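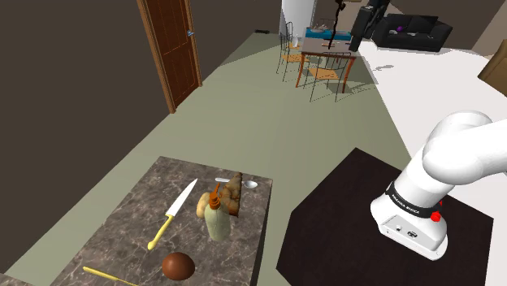
Figure 7.1 A kitchen knife on a veined benchtop, with the dining area beyond.

Chapter 7
Edge Tools in the Domestic Kitchen: Steel, Geometry and Wear

Print this page | E-mail this page

7.1 Scope of the chapter

A knife is a wedge with a handle. The performance of the wedge depends on three quantities that are set at the time of manufacture (the steel, its hardness and the thickness of the blade behind the edge) and on one that changes every time the tool is used, namely the radius of the edge itself. Chapters 5 and 6 dealt with the heat treatment of plain carbon and stainless steels. The present chapter applies that material to cutting tools of the kind found in most Australian households.

Serrated blades are left to Chapter 8. Ceramic blades are mentioned only where their wear behaviour differs from that of steel.

7.2 Terms

The edge is the line along which the two ground faces meet. The bevel is the ground face next to the edge, and the included angle is the sum of the bevel angles on both sides. The spine is the unsharpened back of the blade. The tang is the part of the blade that extends into the handle – it may run the full length or stop short, and the difference is not always apparent from outside.

Burr refers to the thin foil of displaced metal left on one side of the edge after grinding. Older trade literature calls it a wire edge. The two terms are treated as equivalent in this book.

7.3 Historical note

The Stougaard works began forging table and kitchen blades in 1844, using crucible steel and water-driven stones. Its early pattern books give no angles. Grinders worked by eye and by the sound of the blade on the wheel, and surviving blades from the same order vary considerably in section. Fixed-angle jigs were introduced by the Grundum firm two generations later and were adopted slowly, mainly for cheaper lines.

7.4 Included angle and edge life

A smaller included angle reduces the force needed to start a cut but leaves less metal to support the edge. General-purpose kitchen knives are commonly ground to an included angle of 30 degrees. The Nalline trial, carried out each August over several years, used this value for all its test blades and recorded 2800 strokes through standard card stock before the first regrind. Blades used on stone or glass surfaces were excluded after early results showed rolled edges within a single session.

The board is therefore part of the cutting system. End-grain timber and soft polymer yield under the edge. Marble, granite and glazed tile do not, and a blade drawn across them loses its apex by plastic deformation well before abrasive wear becomes measurable.

Worked calculations using the Gultero wear equation begin in Section 7.6. Students without access to a hardness tester may use the values in Table 31 at the back of the book.

7.5 Before you begin

Revise tempering colours (Section 5.4) and the conversion between Rockwell and Vickers scales.

Search this book Enter keyword Go

Contact us | Copyright | Page updated Jan 25, 2025 | Back to top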